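# Visit to the Tuddale winter open house

February 16, 2020

I went to Tuddale with my colleague from Fluvton, by the bus number 303, and we arrived a little before the opening.

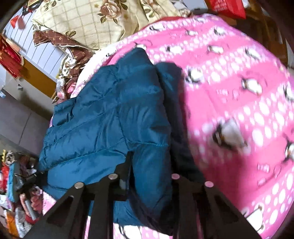

The open house is made every winter in the old school building. People bring their clothes and bedding there, and they learn how to wash, repair and store them. The entrance costs 6 dollars, with tea included.

I liked best the room for bedding. There was a pink fleece blanket with penguins and white dots, and a teal puffer jacket was lying on top of it. I have to say that I wanted the blanket for my niece, but it was not for sale. Joanne Rowbotham, who led the talk in this room, explained that fleece should be washed with cool water and without softener. For quilted jackets she advises a big drum and much patience. She also told us not to keep such a jacket pressed in a bag during the whole summer. I have done exactly this for eight years.

After the talk we could practice folding. My first result was very thick on one side, and a lady next to me kindly showed me how to begin from the corners.

In the next room, the firm Drillamo was showing shelves for narrow closets. They were strong but too deep for my apartment. The Hosseinzadeh family had a table with zippers and thread, and I bought 12 buttons for my winter coat.

The heating in the corridor was weak, so please take a sweater. The next open house is in March, and for the repair lesson it is necessary to write your name on the list at the entrance.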